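7 Apr 2020

Sourdough log, starter B (the one in the pickle jar), plus the usual complaints.

Opened the lid at breakfast. Smell is nail polish remover with a hint of gym bag. That means it's hungry, according to everyone, and everyone has been right so far, so I fed it. Starter A smells like yogurt and has done nothing of interest since December. I'm keeping it for company.

Flour situation: the Prorance whole wheat is down to the last scoop and the store has a taped-up sign where the shelf used to have bags. Switched B to Sevier white, with a spoon of rye in each feed to keep it from sulking. If the rise curve goes strange this week, that's the first suspect. The second suspect is me. I fed it late two nights running and wrote down the time I meant to feed it.

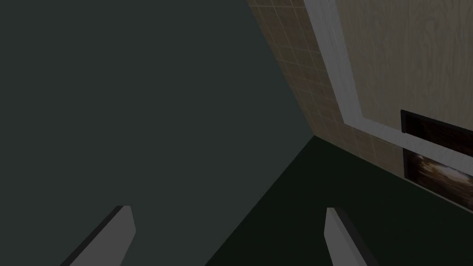 Weights for the bake. I wanted a big dough, two loaves and change, so the bowl came to 933 g on the scale before salt. Then I forgot the salt. Remembered at the second fold, when the dough had that slack, overconfident feel, and worked it in with wet hands. You can do this. It feels like rubbing gravel into a water balloon, and for ten minutes the dough hates you, and then it tightens up and all is forgiven. Marked the page "SALT" in red for next time, beneath the other "SALT" in red.

Kitchen was cold overnight. I moved the bowl to the oven with only the light on. Please, if you share this oven, look inside before you preheat. I've put a note on the knob. The last note on the knob got baked.

Rise: slow until lunch, then all at once. The rubber band trick works fine on the jar and is useless on a bowl with sloping sides, where "doubled" is a matter of faith. I pulled a lump of dough off and put it in a narrow glass next to the bowl, with a pencil line at the starting height. It went past the mark I'd drawn for double while the dough in the bowl looked as if it had barely thought about it. Going by the glass from now on.

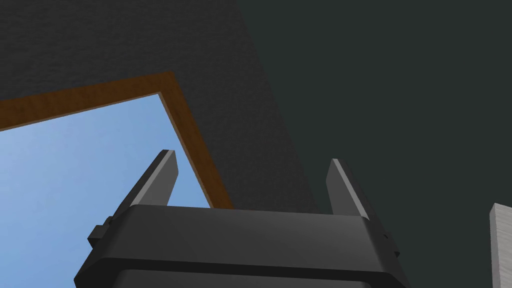 Shaping was poor. The first loaf came out round, the second more of a dropped hat. I blame the counter flour, having used far too much of it, so the seam wouldn't stick to itself. Rice flour in the baskets this time instead of white and both came out clean, so that's one argument settled, and I was on the losing side of it.

Baked the round one in the Ekpo pot, lid on, then off. The hat went on the Rinoris steel with a tray of water underneath. Pot loaf has the better ear and blisters all over the crust. Steel loaf is wider, paler on one side, and tastes exactly the same, which is annoying after all that trouble with the tray.

Crumb: even, a little tight at the bottom. One tunnel in the hat loaf big enough to lose butter in. I'd call it slightly under, by maybe 3 out of 10 on my own scale, which has never been calibrated against anything.

To do:
Feed A. Or throw A out. Decide.
Try the same dough with the salt in at the start, like a normal person.
Buy a proper thermometer. The one on the fridge says the same thing in all weathers.
Find out who keeps putting the bread knife in the dishwasher.

Fed B again before bed, and wrote down the real time.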